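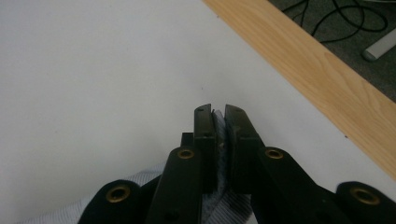
*Reading time: 3 minutes*

# Covero Striped Cotton Cloth, Light Blue-Grey

The Covero striped cloth is a general household fabric supplied by Dalau for use in residential halls, guest houses, clinics and private homes. It is sold as finished cloths and as uncut yardage. The pattern is a fine pinstripe in white and light blue, and the overall color at a distance is a quiet blue-grey that sits well beside white linens.

## Intended use

The cloth is suitable for tray covers, drawer and shelf liners, light table covers, and the wrapping of folded garments for storage. It may also be made up into pillow covers and laundry bags. It is not recommended for upholstery or for any use in which the fabric will be held under constant tension.

The surface is slightly brushed. When the cloth is gathered, a soft nap shows along the top of the fold. Customers who require a smooth, pressed finish should consider the Warrier plain weave, which is listed separately.

## Specifications

| Item | Detail |
|---|---|
| Product number | 517 |
| Fiber | Cotton |
| Pattern | Fine pinstripe, white and light blue |
| Finished cloth | 20 by 31 inches |
| Hem | Double-turned on all sides |
| Pack size | 3 cloths |
| Yardage | Cut to order in whole yards |

The stripe runs parallel to the long side of each finished cloth. For yardage, the stripe runs with the length of the roll. Customers who intend to join panels should order an additional yard so that the stripes can be matched at the seam.

## Washing and care

Wash the cloth before first use. Machine wash in warm water with similar colors and a mild detergent. Chlorine bleach will weaken the blue stripe and should not be used. Tumble dry on low heat or hang to dry.

Some shrinkage will occur in the first wash, mostly along the length. Yardage should therefore be washed and dried before it is cut. Finished cloths are hemmed with an allowance for this and will settle close to the listed size.

Iron on a medium setting from the back of the fabric. Ironing from the front flattens the nap. If this occurs, a further wash and a short tumble dry will usually restore it.

## Folding and storage

Finished cloths should be folded in thirds along the length and then in half. They may be stacked on open shelving away from direct sunlight. Cloths held in storage for a full season should be refolded along different lines to prevent a permanent crease across the stripe.

## Ordering

Orders from institutions are handled by Meenakshi Iyengar at the Resthorpe office. Please state the product number, the number of packs or yards required, and the delivery address. A purchase order number is required for accounts with deferred payment. Swatches are available on request and need not be returned.

Orders for yardage are cut individually and cannot be exchanged unless the fabric is faulty. Unopened packs of finished cloths may be returned in their original wrapping. Questions concerning returns should be addressed to Tharun Poojary at the same office.

Color may vary slightly between production lots. Where an exact match is needed across several rooms, the full quantity should be placed as a single order with a note asking that it be filled from one lot.

## Availability

Finished cloths are in stock. The next delivery of yardage is expected in October, and orders received before then will be filled in the order in which they arrive.

Page revised September 25, 2022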